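Lidded canisters for loose tea - do they keep it any better than the bag?

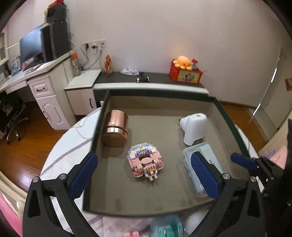
The rose-gold one, on its tray

keswood_kettle
Posted 7.42 pm
I drink a lot of loose black tea and have always left it in the foil bag with a peg on. Somebody gave me a shiny canister with a lid and I've moved the last of my Warrier breakfast blend into it. After a fortnight I can't decide if it tastes flatter or if I've talked myself into it. Does anyone keep theirs in one long term? I buy 500g at a time, so it has to last a couple of months.

dunmow61
Posted 7.58 pm
Depends on the lid. If it lifts off with no resistance, air gets in and you're worse off than with the foil. If it drags a bit on the way off it will be fine for black tea. Green is fussier.

Stewed Again
Posted 8.15 pm
Disagree with the above. I've used loose-lidded tins for years and never noticed a thing. Tea was shipped in wooden chests for long enough. Light and cooking smells do more harm than a bit of air. Keep it away from the hob and the spice rack.

dunmow61
Posted 8.21 pm
The chests were lined with foil or lead, so that rather makes my point.

Stewed Again
Posted 8.30 pm
Fair enough on the chests. I still say most people couldn't pick it out in a blind cup.

gonbridge_gill
Posted 9.04 pm
Was there a smell in the canister before you filled it? New ones often have a faint oily smell from the factory and it goes straight into the tea. Wash with warm water and a little soap, dry it, leave the lid off overnight. If it still smells, put a spoonful of old tea in for a day or two and throw that away.

keswood_kettle
Posted 9.17 pm
I only wiped it round with a cloth, so that could be it. The lid comes off fairly easily but there is a bit of drag.

potman541
Posted 9.40 pm
Buy less at a time. 500g in one tin that you open four times a day will go off whatever it's made of. The shop in Cusgate does the same blend in 100g bags. It costs me £7.06 a bag, which is dearer by weight, but I don't end up binning the last of it.

Stewed Again
Posted 9.52 pm
£7.06 for 100g of breakfast tea is daft.

potman541
Posted 9.55 pm
It's a good breakfast tea.

gonbridge_gill
Posted 10.11 pm
You can do both. Leave the bulk in the foil, squeezed flat and clipped, and fill the canister with a week's worth. I've done it that way since I had to throw out most of a bag of Assam.

keswood_kettle
Posted 10.26 pm
Will try that. I'll wash it out tonight and start again with a fresh bag, then make one cup from each next week and see if I can tell them apart. Same mug, same water, four minutes.

dunmow61
Posted 10.33 pm
Get someone else to pour them or you'll know which is which.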